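4. Configuration and Upkeep of the Drillbridge Cell

4.1 Scope

This section describes how the Drillbridge cell is assembled in simulation, how it is checked before use, and how one long-standing fault in its reset procedure was found and corrected. The learning methods run on the cell are treated in Section 5. The cell has no physical counterpart at Jaber. All work reported in this paper was carried out on the simulated version, and every statement about contact, grip or placement refers to the behavior of the model under the solver settings given below.

4.2 Layout

The cell is built on a single white table in a plain room. Two arms share the table. The black arm carries a two-finger gripper and performs all grasping. The gray arm ends in a bare flange and is held in a folded pose unless a task calls for it. Both arms are loaded in every configuration, including those in which only one of them moves, so that collision checking is the same across tasks.

Most objects are kept on or beside a green board that lies on the table. The board has a rim and carries a gray railed frame, which serves as the target area for tasks that use the white ball. Wooden blocks of different sizes, two mallets and a wedge with a sloping face make up the greater part of the remaining inventory. A black shelving unit stands behind the table with its shelves set at a slant, and logs are stored on it in rows.

Object positions are stored in one scene file, written in the Binimitz format. Each entry gives a name, a parent surface, a pose relative to that surface, a mass and a pair of friction values. Poses are never stated relative to the room. An early version of the file did so, and raising the table by a small amount left every object on it partly sunk into the top. With parent surfaces in place, the table may be moved or resized and the objects follow.

The post with the red top is treated differently from the other objects. The post and its flat square base are one body, and the red piece is a second body placed on the post without a joint. The red piece may therefore be lifted away, and it may also be knocked off, which was the source of the fault described in Section 4.5.

4.3 Starting the cell

The cell is started in a fixed order. The room and table are loaded first, followed by the shelving unit, the arms, the green board and the loose objects. The Nitau stepping service is then attached with gravity switched off. Gravity is switched on after the arms have reported that their joint motors are holding position. If the order is reversed, the black arm drops a short distance before its motors take up the load, and the gripper may come to rest in contact with whatever lies under it.

After gravity is applied, the scene is left to settle. Settling is judged complete when no loose object has moved by more than the set tolerance over a full check window. The ball usually settles last. Its rolling friction was set higher than its sliding friction would suggest, as lower values allowed it to creep across the board for the whole of a short run. Users who need a freely rolling ball should change the value in a copy of the scene file and record the change in the run header.

The logs on the shelving unit are held asleep at startup and are woken only by contact. A task that does not reach the shelves pays almost no computing cost for them. Users should note that a sleeping log does not respond to a change in shelf angle. When the angle is edited, the logs must be woken by hand and the scene saved again once they have come to rest against one another.

4.4 Routine checks

A list of 17 checks is run each Wednesday and after any change to the scene file, the arm models or the solver settings. The checks fall into two groups. The first group concerns the arms: joint limits, zero positions, motor gains, the offset between wrist and fingertips, and the clearance between the two arms when the gray arm is folded. The second group concerns the objects: parent surfaces, masses, friction pairs, and contact margins on all bodies thinner than the gripper fingers.

The fingertip offset deserves particular attention. The black arm is commanded by the position of a point midway between its fingertips, and that point is computed from the wrist. When the gripper model is replaced, the computed point does not move with it unless the offset is also updated. An error of this kind is hard to notice in free motion. It appears first in tasks that approach an object from directly overhead, in which the fingers close slightly too high and slip off, or slightly too low and press the object into its support.

Clearance is checked by moving the black arm through its full working area at low speed while the gray arm remains folded. The wedge is left in place during this check. It stands close to the lower part of both arms, and removing it would hide the narrowest passage in the cell.

Results are written to a plain log. A failed check blocks new runs until it has been signed off, and the sign-off must state what was changed. Entries that read only "fixed" are returned.

4.5 Repair of the reset procedure

Between runs, all loose objects are returned to their starting poses without restarting the cell. In August this procedure was tested over 2,408 consecutive resets, with the black arm left at the final pose of the preceding run. In 1,878 of them every object was within tolerance after settling. In the others the red piece was the object most often out of place, either tilted on the post or lying on the table near it.

The friction values of the red piece were suspected first. Raising them reduced the number of tilted placements but did not remove them, and the new values made grasping easier than intended. The values were restored.

The cause was found in the order of operations. Objects were returned to their poses while the arm was still where the last run had left it. If that run had ended with the gripper low over the post, the red piece was placed in a space that the fingers already partly filled. The solver resolved the overlap by pushing the lighter body away. The push lasted a single step and left no trace in the video, which was recorded at a lower rate than the physics.

Two changes were made. The black arm is now raised and cleared from the table before any object is moved, and an overlap test is run on each object at the moment it is placed. If the test finds contact with anything other than the parent surface, the reset is stopped and the pair of bodies is named in the log. The second change does not prevent the fault, but it keeps a disturbed scene from being used as though it were a valid starting state.

The gray arm was given the same clearing motion, although no failure had been traced to it. Runs collected before the repair were kept only where the saved starting state could be shown to lie within tolerance.

4.6 Remaining limits

The clearing motion lengthens each reset. For short tasks the added time is a noticeable share of the whole, and a faster path for the black arm is under study. The overlap test uses simple shapes in place of the full meshes, and it may report contact near the railed frame where the meshes themselves do not touch. Such reports are reviewed by hand. The mallets present a related difficulty: each is modeled as a head and a handle rigidly joined, and a small error in the starting angle can leave the handle resting on its end until the scene has settled. A longer settling window is used in tasks that include them.

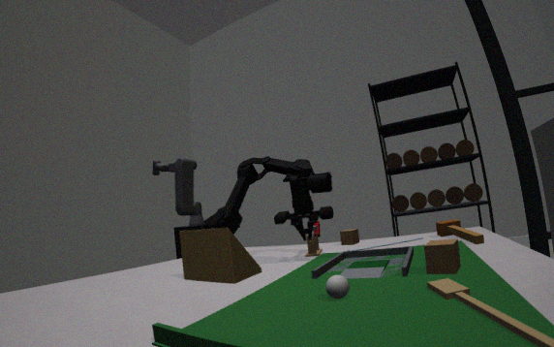 Jaber Institute, Department of Simulation and Machine Upkeep

Figure 3. Rendered view of the Drillbridge cell with the gripper of the black arm directly above the red-topped post. The gray arm is folded at left, behind the wedge. The white ball rests on the green board in front of the railed frame, and the logs are stored on the lower two shelves at the rear.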